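**Progress report, second period**
Project: Coverage of protest and public order in regional news, comparative coding study
Submitted to: Rislow Fund, Civic Media Program
Prepared by: Vurnela Research, project office

## 1. Status

The project is on schedule against the revised work plan. Coding of the first article set is complete and the second set is in progress. The opinion and editorial strand, which was behind at the last report, has caught up. The broadcast transcript strand has not, and is covered in section 4.

## 2. Work completed

The codebook was frozen at version 9 in January. Changes from the previous version are limited to the variables for actor labels ("protester," "rioter," "demonstrator," "mob") and for attribution of responsibility. Under the old rules, a label inside a quotation was coded the same way as one in the reporter's own text. These are now separate fields. Articles coded under the old rules were recoded in full, and both codings have been kept so that the effect of the change can be reported.

Headlines are now coded independently of body text, by a different coder, with the body text hidden. Pilot results showed that coders who had read the article tended to assign the headline the same slant as the text beneath it. Party cues (named party, named officeholder, state) are masked before the tone variables are coded and restored for the remaining variables.

Agreement between coders is acceptable on actor labels and event type. It remains weak on "implied justification," and we do not plan to report that variable on its own. It will be kept in the data file with a warning.
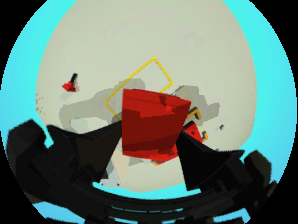
*Figure 1. Red cube on a pale tabletop, simulated view.*

## 3. Sampling

The sample is drawn from the Correa newspaper archive and matched by event size and by the presence or absence of arrests. Matching on property damage was dropped from the plan. Damage estimates are often missing for smaller events, and where they exist they usually come from a single official source, which would have tied the match to the coverage we are trying to measure.

Syndicated copy has been removed where the same text ran in more than one outlet, with one exception: if the local paper wrote its own headline, the headline is kept and the body is excluded.

## 4. Problems and delays

Broadcast transcripts from the Skaltetti collection arrived without speaker labels for a large share of the evening programs. Without them, host commentary cannot be separated from guest commentary. Manual labeling has started and is taking about 30 minutes per program. Two options are open:

- label all programs by hand and move the broadcast findings to the final report;
- label only the programs that match sampled newspaper events, and report broadcast results at the interim stage with reduced coverage.

We recommend the second. It requires no change to the budget total but would move funds from travel to coding hours. Written approval from the program office is requested before the transfer is made.

## 5. Next period

- Finish coding the second article set.
- Run the reliability check on the headline variables.
- Label the matched broadcast programs, subject to approval.
- Deliver the interim data file, with codebook, to the program office.

Spending to date is within plan on all lines except software licenses, which are slightly over. The difference will be covered from general project costs.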